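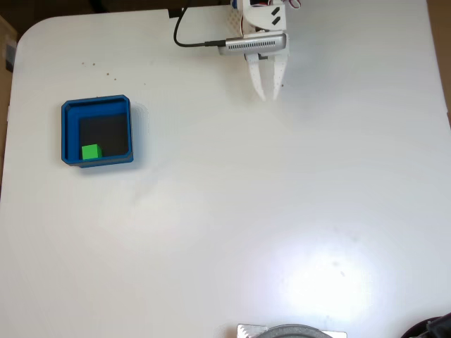

So I finally caved and bought the Brosero, the little home projector Pratevard makes, after two years of watching old black-and-white thrillers on a laptop balanced on my knees. It was $249 on sale and I've had it since January.

Short version: I love it, with some grumbling! I started with a creaky submarine picture I've seen way too many times, and on a 100-inch screen I noticed faces in the back of the control room I'd never picked out before. Shadows are decent if your room is properly dark. In my living room at 7 p.m. in summer, forget it — everything goes to gray soup.

The speaker is bad. Dialogue in anything made before the fifties sounds like it's coming from inside a soup can, so I run mine through a Peltonen soundbar ($49, used) and that fixed it. The fan is louder than I'd like too, mostly in quiet scenes (courtroom dramas suffer the most).

Old square-ish movies show up in the right shape, no stretching, but you have to dig through three menus to set that, and it forgets every time you unplug it. Grrr.

My friend Saranya Reddy has the Siltport, which costs $200 more, and hers is brighter for sure. I still wouldn't trade. Four stars from me, and five if they ever fix that menu.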